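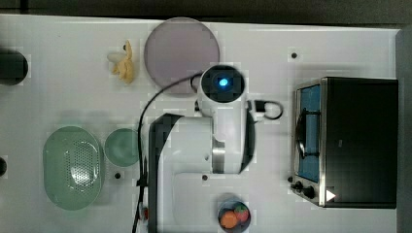

The 308 to Parnonow

Natsumi had wanted to ride the 308 ever since she was old enough to read the front of a bus, and now, on a Tuesday in December with the windows all steamed up and her aunt asleep before they had even left the depot, she was on it!

It was the best bus in the county. Everyone said so (well, Mervyn Cropper said so, and he had driven it long enough to know). It went up over Condik Hill with its engine roaring, down through the beech woods, twice round the green at Jelon for no reason anyone could remember, and then all the way along the sea wall to Parnonow, where the road simply stopped and the water began.

"Front seat, is it?" said Mervyn.

"Please," said Natsumi, who was already in it.

She had a flask of barley tea, two rice balls, and a notebook in which she meant to write down every stop. She managed the first four. Then the hill came, and who could write on a hill like that? The whole bus leaned back as if it were going to sit down. At the top there was a great flat shining light over everything, fields and roofs and far-off sea, and she forgot the notebook completely and stood up with both hands on the rail.

"Sit down, love," said Mervyn, but kindly.

At Jelon a tall man got on with a cello. He bought a ticket for himself and then, after some thought, one for the cello.

"You needn't do that, Mr Takagi," said Mervyn.

"It takes up a seat," said Akihiko Takagi, and he settled it by the window, across from Natsumi, and did up his coat. It had a wonderful case, dark green and scuffed all over, with labels from places she had never heard of.

"Is it going to the end?" Natsumi asked.

"All the way. There's a dance at the lifeboat hall. Itsuki Imai is playing the accordion, and when Itsuki plays the accordion you want something low underneath it, or the whole room floats off."

Natsumi thought that was the most marvellous thing she had ever heard. She looked round at her aunt. Asuka Ichikawa was still asleep, mouth a little open, her hat slipping down over one eye. They were meant to be going to see about a wardrobe.

"We could look at the wardrobe very quickly," Natsumi said.

"I should think you could," said Mr Takagi.

They went round the green once, and then – oh, glorious – round again. A dog ran alongside them barking. The woods were behind them now and the road dropped, and there was the wall, and the grey sea jumping up at it, throwing spray right over the road so that Mervyn had to put the wipers on full.

"What's that?" said Aunt Asuka, sitting up. "Is it raining?"

"It's the sea," said Natsumi. "Aunt Asuka, do you know how to dance?"

Her aunt pushed her hat back and looked at the water, and at the cello, and at Natsumi.

"I used to," she said. "Pass me one of those rice balls."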